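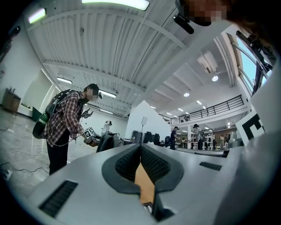

Saturday, on the floor. Plaid shirt checking one gripper, the gray one up close.

Got in before the heat came up through the windows. The plan for the day was to go over the handheld grippers properly, one at a time, and not do what we did all week, which was to fix whatever had failed last and hand it back.

Started with the gray one, because it was the one I had complaints about. The shell was fine. I wiped it with a damp cloth, then a dry one, and went over the slotted vents with the soft brush. There was lint in the long vent and hardly any in the short one. I don't know if that means anything about how the air moves through it, but I wrote it down. The mesh inside the opening I did with the brush only. In July I used the air can on a mesh like that one and drove the dust further in, and then had to open the body to get it out.

The complaint was that the fingers came back slow after a full squeeze. I squeezed it by hand 12 times and felt the drag on 3 of them, always at the last bit of travel. So it was real. Opened the back. The return spring looked all right and the pivot was clean. The drag was from the cable inside the housing, which had worked out of its clip and was rubbing on the slider. There was a shiny line on the jacket where it had been touching. No copper showing. I put the cable back in the clip, added a short piece of cloth tape over the worn line, and closed it up. Squeezed it another 12 times and it came back clean every time.

The clip is a weak part of the Marchal housing. It holds if you press it until it clicks, but it also looks closed when it hasn't clicked. I have now found this on two units. Next order from Flosar I want to ask for the screw-down kind, if they still carry it.

After that I did the counts. This unit is at 2537 cycles on the log since the finger pads were changed. The pads are worn at the tips but still flat across the middle, so I left them on. I'd like to change them at the same time as the other hand, so that the pair feels the same. People notice when the two sides don't match, and then they start squeezing harder with one, and the pads on that side go faster. That happened in the spring and it took us a while to see why.

Then the cube mounts. The marker cube has to sit square on its post with no play. I hold the body still and try to turn the cube with two fingers. If it moves at all, the screws come out, get cleaned, and go back in with a drop of the blue stuff. One cube moved a little. It was so small I wouldn't have seen it by eye, but the position readings had been wandering on that hand since Thursday's session and we had been blaming the lights. Redid the screws, let it sit through lunch, and checked it again. Solid.

I should say the lights aren't cleared yet either. In the afternoon the sun gets onto the marker board by the windows and it washes out part of the pattern. I moved the board on paper twice and couldn't find a better wall for it. For now the rule is to calibrate in the morning and only recheck in the afternoon. If the recheck is off, wait for a cloud or pull a shade. It's not much of a fix.

Calibration went like this, for my own memory next time:

Power up, leave it ten minutes.
Fingers closed all the way, zero.
Fingers open all the way, save.
Hold it still facing the big marker, save.
Same again from the other side of the room.
Put it down and pick it up again, and see that the reading comes back to the same place.

The last step is the one I used to skip. The Sustgate sheet doesn't have it. I added it by hand at the bottom of our copy after we lost most of a morning to a unit that read fine as long as you never set it down.

First pass came out bad. I had gone too quickly on the warm-up, maybe five minutes and not ten. Second pass was good and I kept it.

The harness took longer than I had set aside. One shoulder strap had been let all the way out by someone tall and the cable tie on it had been pulled tight by the change, so the lead to the hand was short. You could feel it tug if you reached low. Cut the tie, gave the lead some slack, and put on a new tie with a loop you can get a finger through. I also put a pen mark on both straps at the middle setting. Whoever wears it next can start there and go up or down.

Floor cables. Same thing I write every time. They need to be along the wall and by the end of any session they are back out in the walkway. I taped two of them down again this afternoon. The tape from last week had let go at the corners, and I think it is the floor polish. Will try the wide tape from the Clidthorpe box, if there is any left.

Batteries: all charged to 100 except the one with the dented corner, which stopped short again and went warm on the charger. I took it out, put red tape on it, and set it on the metal shelf away from the rest. It should not go back in the drawer. I wrote that on the tape too.

Still open:

Pads for both hands, order and fit together.
Ask about the screw-down clip.
New pack to replace the taped one.
Shade for the window next to the marker board.
Spare cube screws. I used the last of the short ones and the long ones bottom out.

Ran the gray unit one more time before I shut things down, an ordinary pick and place with a few boxes, nothing hard. Fingers came back quick each time and the log had no gaps in it. The lead on the harness didn't tug. My right thumb is sore from all the squeezing. I put the covers on the lenses, coiled what I could coil, and wrote the cycle count on the whiteboard next to the old one.

Monday the second hand gets the same treatment, starting with the clip.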